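**Queue:** Data Collection Support
**Project:** Inthanon (two-handed tabletop tasks)
**Station:** Hutevside, Bay 2
**Reported by:** Jaruwan Tanasarn, Collection Lead
**Assigned to:** Stindon Systems Support
**Priority:** Medium
**Status:** Resolved, monitoring

## Summary

Episodes of the bowl stacking task are being rejected at upload by the Dinness quality checker. The rejection code given is "start pose mismatch, right hand." The operators report no fault during recording, and the episodes play back normally at the station.

## Initial report

During the morning session in July, the station recorded 30 episodes of the bowl stacking task. Of these, 5 were rejected at upload. The remaining episodes were accepted without comment. All rejected episodes carry the same code, and all were recorded after the mid-session break.

The task instruction in force is as follows: "Stack the left and right bowls into the center bowl, then return both hands to the start position." Three bowls of the same color are used. The operator is required to hold the start pose until the tone sounds, and recording begins at the tone.

The operators have been asked not to delete the rejected episodes. They remain in the local holding folder and are available to support staff on request.

## Checks completed before escalation

1. The head camera view was compared with the reference view for this station. No shift was found.
2. The bowl positions were checked against the layout sheet. The positions were within tolerance in every rejected episode.
3. The upload was repeated for one rejected episode. The same code was returned.
4. The control gloves were removed, refitted and recalibrated in accordance with the station procedure. The procedure completed without error.
5. The station software was restarted. The fault remained.

A head camera view from the station is attached for reference. Support staff are asked to give particular attention to the difference in finger position between the two hands.

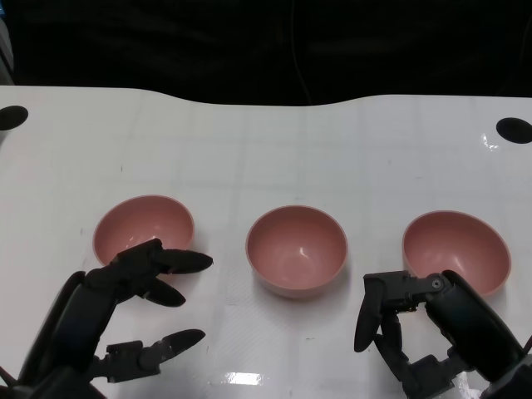 *Attachment 1. Bowl stacking task, head camera. Left hand open, right hand partly closed.*

The start pose defined for this task requires both hands to be open, with the fingers spread. The operator on duty has stated that both gloves were held open while waiting for the tone.

## Support response, first entry

Thank you for the report and for retaining the rejected episodes. Please provide the following:

- The glove calibration file in use before the break
- The glove calibration file in use after the break
- The hand controller log for one accepted episode and one rejected episode

Please do not adjust the checker threshold at the station. The threshold is shared by all bays on the project, and a local change would affect the acceptance of episodes recorded elsewhere.

## Reply from station

The requested files have been placed in the ticket folder. It should be noted that a second operator took over the station after the break. Both operators have individual calibration profiles, and the profile is selected by hand from the login screen. The session sheet shows the correct operator name for each episode.

The station also asks whether the accepted episodes from the same period may be released to the training set, or whether they should be held until the cause is known.

## Support response, second entry

The logs have been reviewed. The findings are set out below.

The left glove loaded the profile of the second operator as expected. The right glove continued to use the profile of the first operator. The two operators differ in finger length, and under the wrong profile an open right glove was read as partly closed. The hand controller followed the reading it was given. No fault was found in the hand itself.

The accepted episodes recorded after the break show the same error to a smaller degree and passed the checker narrowly. Please hold them. They should not be released to the training set, as the recorded right-hand commands do not match the motion the operator intended. Episodes recorded before the break may be released.

The recalibration carried out at the station was saved to the profile named on the login screen. The right glove did not reload that profile afterward, and for this reason the recalibration had no effect.

## Corrective action

- Station software to be updated to the current Stindon release, in which both gloves reload their profiles at each change of operator.
- Until the update is applied, both gloves are to be disconnected and reconnected whenever the operator changes.
- A start pose check is to be added to the session sheet. The operator is to open and close each hand 2 times before the first episode and confirm that the robot hands follow fully.
- All episodes recorded after the break are to be marked "hold, glove profile" and recorded again.

## Confirmation from station

The update has been applied to Bay 2. The gloves were disconnected and reconnected, and the start pose check was completed by both operators. The first batch of repeat episodes was accepted by the checker with no rejections. The held episodes have been marked as instructed and moved out of the release folder.

The ticket may be set to monitoring. The station will report any further start pose rejections under this ticket number.

*J. Tanasarn, Hutevside*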